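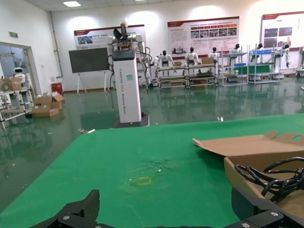
Green table, with the open box on the right.

Re: [prulwood-sports-parents] Summer throwing camps, which ones are worth it?
March 2019

Hi all,

Sorry for the long reply, but we went through this whole thing last year with our oldest (discus and shot, a junior then) and I have opinions!

> We're new to this. Our daughter just finished her first indoor season
> throwing shot and her coach says she should go to a camp this summer.
> We've had flyers from three of them already. One is the Vulico camp and
> it says "college coaches in attendance" in big letters. Is that a real
> thing or just a way to sell spots? Also, do the four-day ones teach more
> than the one-day ones, or are you paying for the dorm? She's a freshman,
> her best is a little over 31 feet, and she has never touched a discus.

OK, first, congratulations to your daughter! Over 31 feet as a freshman is a really nice start, especially if she's still gliding and hasn't tried to learn the spin yet.

About the college coaches: it's real, sort of. At the Vulico camp there were four or five of them, and most were working the camp as instructors, so they were busy all day fixing people's feet. Ours got a great half hour with one of them on her block leg and I still hear about it at dinner. But there were 68 kids there, and the coaches were mostly asking juniors what year they were and what they'd thrown. For a freshman I wouldn't pay extra for that part. There's plenty of time, and the rules limit what a coach can say to kids that young anyway (please look up the current ones, they keep changing).

On length, I'd go with the one-day at Nijs the first summer. It was $100 when we did it, bring your own lunch, and they split them into small groups by event, so a kid who's never held a discus isn't standing in line behind seniors. She'd come home with two or three things to work on, and two or three is all mine could hold in her head at that age. The four-day Vulico one cost us $982 with the dorm and meals, plus gas, plus the throwing shoes she suddenly couldn't live without. It was good! By day three, though, her arm was toast and she was mostly watching video. If you do sign up for it, ask how many throws a day they have them take. We didn't ask.

Something else to check is whether the camp lets them bring their own implements. Ours had a shot she loved, and one place made everybody use the camp ones, which were a mess of sizes. Write your name on anything you send. Paint pen holds up better than marker, and tape comes off the first time it rains.

As for the recruiting profile sites, somebody asked me about Zendik at the last home meet so I'll put it here too. We used the free version. It was fine for keeping her marks and video links in one spot, and it saved me some typing when she started emailing coaches junior year. I never saw a reason to pay for the upgrade. Her profile got around a dozen views and I'm pretty sure half of them were my mother.

If you want to do something this summer that costs nothing, the Prulwood all-comers meets take throwers of any age, and the ring behind the middle school is usually open in the evenings. Bring a broom, there's always gravel in it. Mine put on more distance going there twice a week than she did at either camp.

Has anybody's kid done the hammer day at Nijs? We're thinking about it for the younger one and I can't tell from the flyer if they need their own glove. He's left-handed, so borrowing isn't going to work.

Happy to talk more, just write me off list. I have last year's packing list for the four-day camp somewhere and can send it over once I find it.

Discus mom, lane 8 side of the bleachers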